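From: Lợi Sầm
To: Brascombe and Vitcombe budget watch list
Subject: Re: Transport grant in the new budget

Dear all,

Vega Benítez wrote:
> The regional government says the rural transport grant goes up
> to 900 thousand in the new budget. Is this new money? Last
> February they announced 600 and I am not sure what is
> counted twice.

Thank you, Vega. I have read the finance paper two times now. The 900 contains the 600 which was already announced. To this they add 200 for the buses between Brascombe and Nilley, and the rest is moved from the road repair line, so it is not new for the region as a whole. Manju Bansal asked the finance office for the table behind it, and I will send it to the list when she receives it. 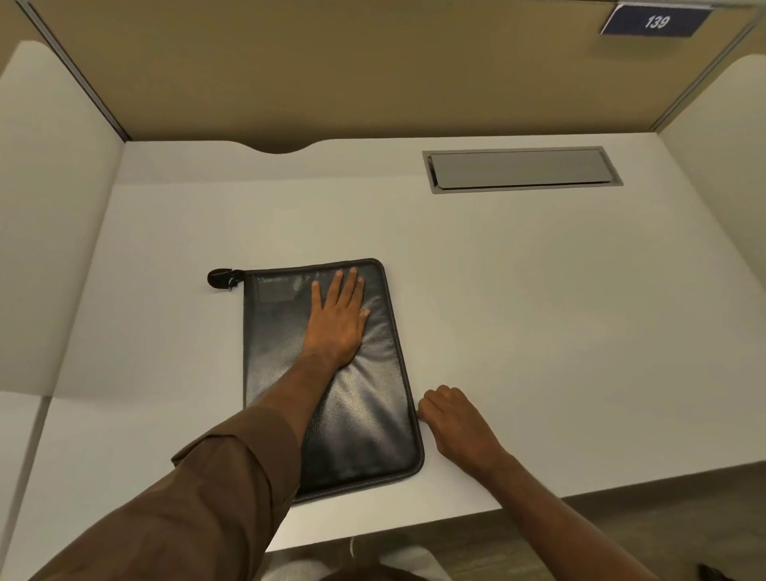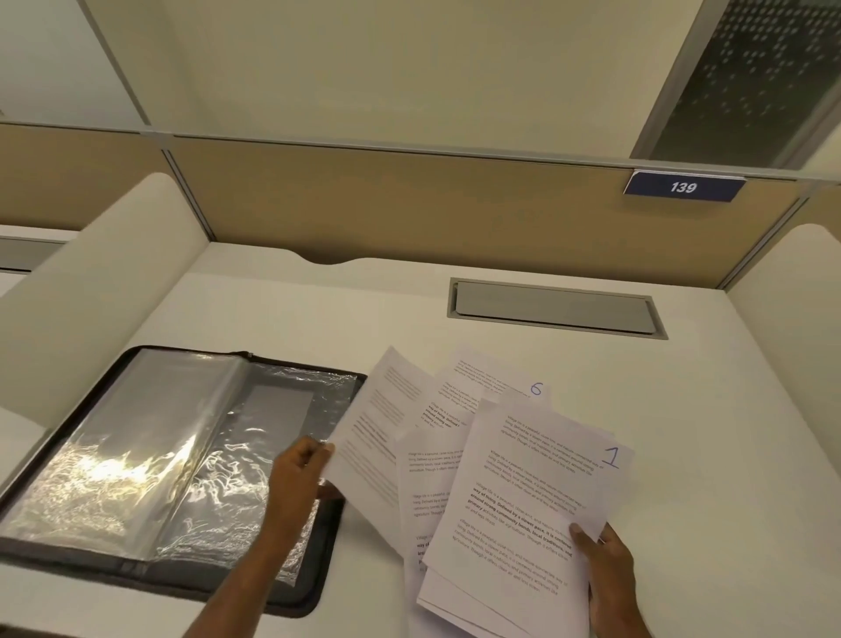

Does the council have to vote again on the money moved from road repair?
Only if the sum is more than 50 thousand, and in this case it is, so the vote must come before the grant is paid.

Hậu Lý wrote to me separately that the Vitcombe members would like to speak before this vote. I think it is a good idea, but please send one common text and not many small ones. Tuấn Quan can collect the remarks until the end of the month. Please write to him directly and keep the subject line short, his filter is rather strict.

With kind regards,
Lợi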